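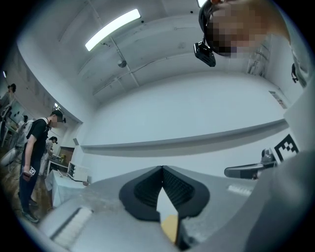 A thin white sheet held between black, ridged gripper fingers.

The pitch for the Stinell Junior Games arrived in May as a 14-page booklet, and the word "legacy" was on nine of them. I read it twice on the bus. By the second pass I was underlining the verbs, which were mostly "inspire" and "unlock".

Stinell wants to send a youth team to a skateboarding and trampoline meet in Kumen this winter, and it wants families to help pay for it. The fee is $790 a kid. That covers the bus, two nights in a dorm and a tracksuit. It doesn't cover meals on the second day, or the parent who has to go along if your child is under 13.

Khoa Đặng coaches the trampoline half. He's a patient man and he took my questions in the parking lot while his athletes hauled mats past us. He believes in the trip. "They train all year in a gym with a bad ceiling," he said. "I want them to bounce somewhere high." I have no argument with that. I asked how many of his kids had signed up, and he said most of them, then looked over at the mats and said most of the older ones.

The booklet promises "exposure to elite pathways." I asked the organizers what the pathway was. Vy Kiều, who handles enquiries, told me scouts had been invited. Invited, or coming? Invited. She was friendly and quick to answer, and she sent me a list of last year's medal winners that I hadn't asked for. Last year's meet drew 333 competitors in total. With age groups and divisions split as finely as they were, it would have been fairly hard to go home without a medal.

I don't say that to be mean to an eleven-year-old with a ribbon. Khải Hồ came fourth in the park event at 15 and still talks about it with his whole body, showing me the turn he missed with one hand and the turn he landed with the other. He paid part of his own way by stacking shelves. His mother, at the kitchen counter, did the math on this year's fee and didn't say anything.

The sponsor is Atovus, whose logo goes on the tracksuits. Its contribution is described as "significant". When I pressed, I was told it came to up to $625 for the whole team, in vouchers. The team is expected to wear the tracksuit in every photo.

Akash Bansal ran junior meets in Salazar for years before he got tired of it. He thinks a good local competition does more for a 12-year-old than a long bus ride with an opening ceremony at the end. Kids get more turns, he says, and they sleep in their own beds. He also admits his own meets never had a waiting list, and that the ones with fireworks always did.

Khải is going again. So is most of the older group. Deposits are due at 5 p.m. on the last day of registration, and they are non-refundable, a detail that appears on page 13.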